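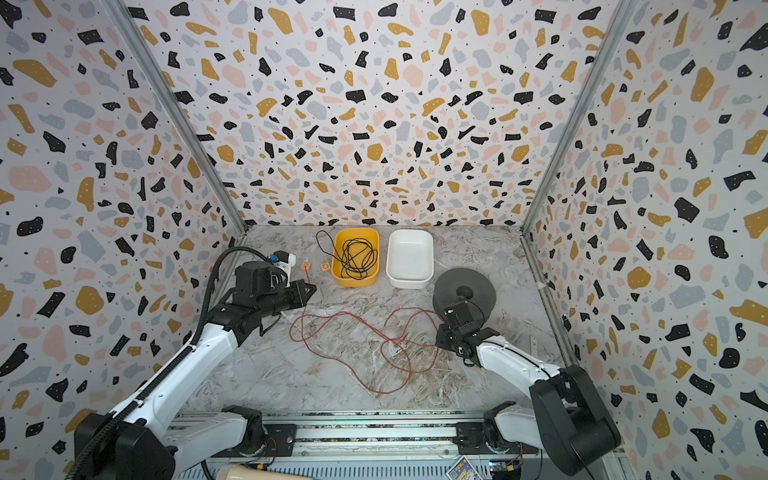 Plutville Community Garden – minutes of the general meeting, Feb 17, 2019

I'm on minutes again, so apologies if my spelling wanders. We kicked off a bit after two under the big shade sail, and it was hot enough that we voted to skip reading out the last minutes and just accept them. All in favour!

Money first. We have $1,268 in the account, and the only big bill on the way is the water. A few people wanted to spend up on a new mower right now, but most of us felt the old one has another season in it if somebody sharpens the blade. Left alone until April.

Water took up most of the afternoon (again). The tap on the Wurotska Road side is dripping, and the hose next to it has a split you could lose a finger in. We agreed to buy a new hose and two proper brass fittings, not the plastic ones that popped off at Christmas. Please, please turn the tap off at the wall when you leave – I found it running on Thursday and the path was a swamp.

Plots. Two have come free at the bottom of the slope, and they'll be offered to the next people on the waiting list. There was a long chat about whether you can swap plots with a neighbour without asking. The answer is still no, you have to ask, but we'll say yes nearly every time.

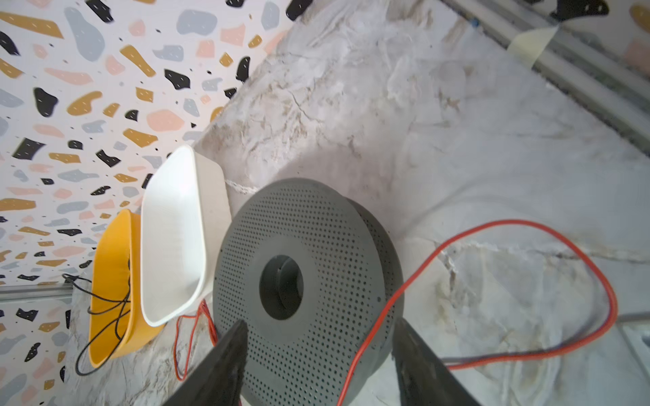

Compost next. The Detine bays are full to the top and the middle one smells pretty ripe. Someone has been putting citrus in by the bucket, and the worms are not keen. We'll turn the lot on the next working bee, so bring a fork and gloves if you have them. The council mulch is free but you have to pick it up yourself, and I've offered my trailer if someone else does the shovelling.

Seed swap. Last year's was lovely and we counted 227 packets on the tables, so we're doing it again in April. The Mahasneh Hall is booked for the morning. Label your seeds with the name and the year, even if the label is only a guess at the colour of the tomato. I'm bringing lemon slice.

Other business: the gate latch sticks (lift, then push), the zucchini glut is on the front bench for anyone who'll take it, and the rosemary hedge needs a haircut. A motion to ban mint outside pots was carried, with one very loud vote against.

We wrapped up just before four. Next meeting is in April, same spot, date to go on the noticeboard.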